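Gorkell Workplace Supply
Home / Break Room and Pantry / Open Containers / Borkivus Open Snack Container

Borkivus Open Snack Container, Clear
Item 102
Sold in cases of 30

The Borkivus Open Snack Container is a clear plastic container for individually wrapped food in break rooms, waiting areas, reading rooms and other shared spaces. It has an open top and four straight sides, and it is intended for packaged goods only. It has no lid and should not be used for loose or unwrapped food.

The container was introduced for customers who asked for a plain alternative to printed display boxes. It carries no lettering on the outside. The item number and recycling mark are molded into the underside of the base, and customers who wish to add a label may do so on any side.

Choosing a surface

The container may be placed on any level surface that can be wiped clean. Light-colored tabletops are recommended for self-service areas, as crumbs and spills are easier to find at the end of the day. A covered tabletop is acceptable provided that the cover lies reasonably flat. Covers that slide should be fastened at the corners before the container is filled.
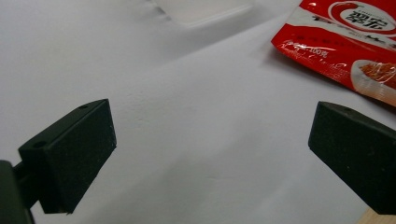

Snack package on a white tabletop.

Shelves above shoulder height are not recommended. The front of the container is the same height as the back, and visitors reaching upward will tend to pull it toward them by the rim. Where a high shelf is the only space available, please order the Borkivus Shelf Container, which has a lowered front and a heavier base.

Capacity

The rated load is 500 grams per container. This is more than most wrapped snacks will require, because the volume of the packaging usually fills the space well before the weight limit is reached. The rating applies to a container standing on a flat surface and does not apply to a container carried by one side.

Bags with a flat lower seam can generally be stood upright. Round or heavily filled bags may lean, and should be placed close together or laid on their sides. Boxes and cartons should be measured before ordering. Our customer desk can send a paper template of the inside base on request, and we encourage its use – returns for size are by far the most common kind we receive.

Suggested uses

Staff break rooms. One container for each type of snack is easier to restock than a mixed container. Customers with limited counter space often prefer two types per container, divided by the optional insert.

Reception and waiting areas. A single container on a low table is usually sufficient. Where children are present, items containing nuts should be kept at the reception desk and supplied on request.

Meeting rooms. Containers may be filled in the pantry and brought in before the meeting. They should be lifted from beneath with both hands.

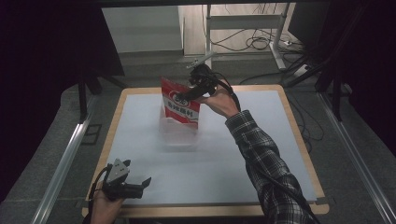 Snack bag standing in a clear plastic container on a low square table.

Labeling and allergens

The person responsible for the pantry should keep the original packaging information available for as long as the food is on offer. Individual wrappers inside a multipack do not always repeat the full ingredient list. When this is the case, the list should be cut from the outer bag and kept with the container.

Imported snacks call for some additional care. If the ingredients are printed in a language that staff and visitors may not read, a translated card should be placed beside the container. Flemico card holders, sold separately, clip to the rim and accept a standard index card in either direction.

"We ask sites to write the card on the day the goods arrive," says Sabina Liyanage, pantry products manager at Gorkell. "Once the outer bag has gone into recycling, it is a good deal harder to get the wording right."

Cleaning and care

Wash by hand in warm water with a mild dish soap before first use and whenever the contents are changed. Rinse and dry with a soft cloth. The container is not suitable for the dishwasher, the microwave or the freezer. Scouring pads, bleach and alcohol-based sprays will cloud the plastic, and damage of this kind is not covered by the guarantee.

Adhesive labels can be removed by soaking the panel for several minutes. Please do not scrape with a metal blade.

The tabletop beneath the container should be wiped at the same time.

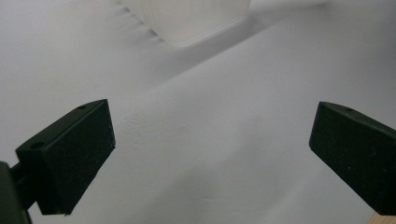 Containers that are to be stored between events should be completely dry before they are stacked. Place a sheet of paper between each one to prevent scratches on the inner walls. Stacks should be no more than six high.

Accessories

Divider insert, clear. Fits across the center of the container and lifts out for washing.

Flemico card holder, clear or white. Sold in packs of ten.

Navaratnam non-slip pad. Placed beneath the container on polished surfaces. Cut to size with household scissors.

Replacement feet. Supplied free of charge during the guarantee period.

Customer experience

The containers are in use at 1,667 customer sites, including offices, public libraries and adult education centers. Sheila Lambert, who manages a group of study rooms, replaced a set of wicker baskets with Item 102. "We can see from the doorway which ones need filling," she writes. "The baskets looked nicer, I will admit, but they were difficult to clean and we were throwing out stock that had slipped to the bottom."

A review from Ehsan Zaidi notes that the container is lighter than he had expected and moves when bumped. Customers with the same concern are advised to order the non-slip pad.

Ordering and returns

Orders are accepted from registered business and institutional customers. Split cases are not available, although a single sample may be requested by post or through the customer desk. Unused containers may be returned within 30 days in the original case. Opened accessories cannot be returned.

Standing orders for the fall term should be confirmed before the start of September. Changes to a delivery address must be made in writing by the account holder.

Product questions: Jahangir Rathnayake, customer desk
Institutional accounts: Anoma Biswas

Product information revised June 2021. Dimensions and a materials statement are provided in the data sheet packed with each case.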